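Home | Blog | Table Talk | Archive | About

The plate question

I have spent 5 weeks of my life, on and off since April, choosing everyday crockery for a house that already had some. Svenja Teuber, who has to eat off the results, asked whether this was still about plates. I said it was about rims.
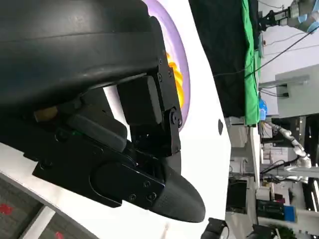
A purple rim, doing its job.

A rim is what stands between your peas and the floor. The old flat ones from Onitz had no rim to speak of, and gravy treated them as a suggestion. They went to Morag Nisbet, who eats mostly toast.
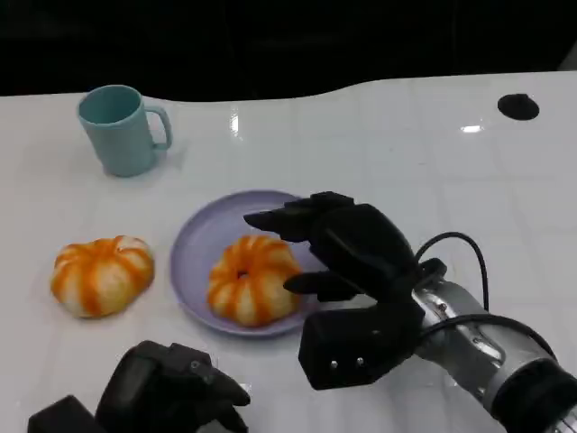
Then there is the matter of white tables. I wanted one for years and have regretted it since the first beetroot. Every crumb gets an audience. It does make coloured things look more cheerful than they deserve, so I've given up on tasteful grey and gone over to the nursery end of the shelf.
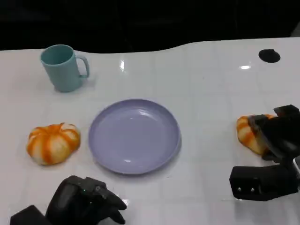
Laying a table for no particular meal is a pleasure I recommend. You move a thing to the left, then put it back. A teal mug beside a lavender plate sounds like a bridesmaid's regret, but they get on well enough, and a stripy orange pumpkin stops the pair of them looking too pleased with themselves. Svenja says pumpkins belong to autumn. I say they belong wherever there's a gap. 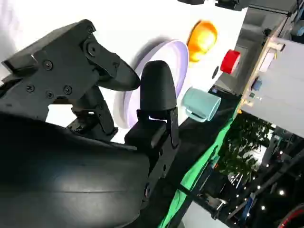
Severin Mayrhofer wants the old oak sideboard if I ever clear it, and I have promised him I will, once I've settled on bowls.

Contact | © Table Talk | Back to top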